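Trorkow tapestries at the Rudine – has anyone been yet?

loomside
Posted Sunday, 9:40 am

Just back from two days at the Rudine and I'm still buzzing. The Trorkow hangings are up in the long gallery, 162 pieces if you count the borders and fragments, and I've never been able to get so close to them. You can see where the weavers changed their minds about a hand or a hem! The blues on the harvest panel are so much stronger than in the old catalogue plates. 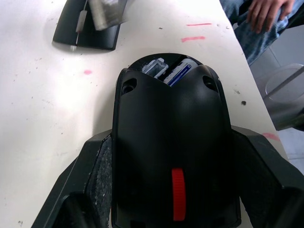 I went round twice and would happily go again. The room with the dyers' account books is easy to miss – it's behind the shop, on the left. Give it at least half an hour.

pewter_and_oak
Glad you loved it, but I thought the lighting was dreadful. I know textiles need it low, but I couldn't read half the labels and my husband gave up on the second room. Lovely objects, poor hang.

loomside
Oh, I didn't mind that at all! Your eyes settle after a bit. They do have large print label books by the door, though they'd run out when I left.

marginalia
I'm with pewter on the labels. The catalogue makes up for it, 600 pages and every border photographed back and front. The Ngubane essay on the workshop marks is the best thing I've read on Trorkow weaving in years. 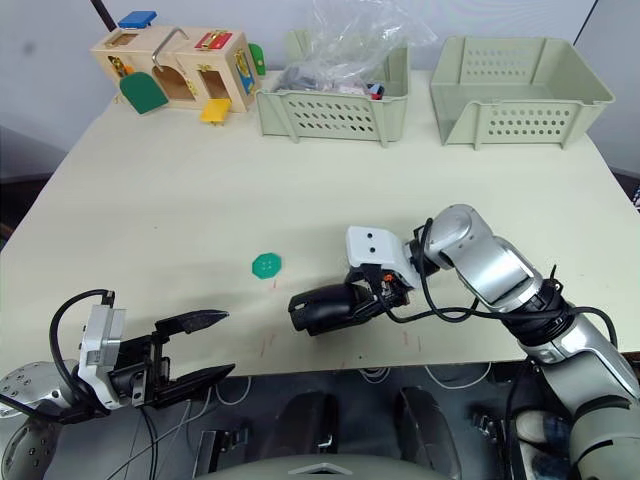
RUDINE, October

Copying in the gallery's notice for those who asked:

"The long gallery will stay open until 8 pm during the final month. Tickets for late opening are £20 and include the account book room. Members go free but must book."

pewter_and_oak
£20 is steep for one floor.

tenterhook
It's two floors if you count the Dritness loans upstairs, and please do go up, they're wonderful. Little embroidered purses, a christening set, and a bed curtain with a very cross looking lion. I stayed up there longer than I did with the tapestries.

marginalia
Not convinced the Dritness things belong in the same show. They're a good sixty years later and nothing like the same quality.

tenterhook
Different, yes, but I wouldn't say worse! The stitching on that lion is superb.

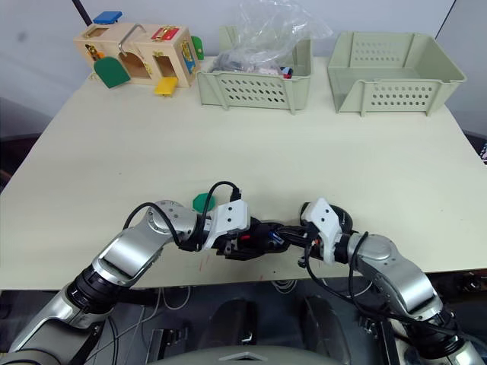 Filed under: Exhibitions > Textiles and Dress

loomside
Can't believe I missed upstairs. Right, I'm going back. Does anyone know if the late tickets let you in from the side entrance?

tenterhook
They did when I went. Ring the bell, it takes them a minute.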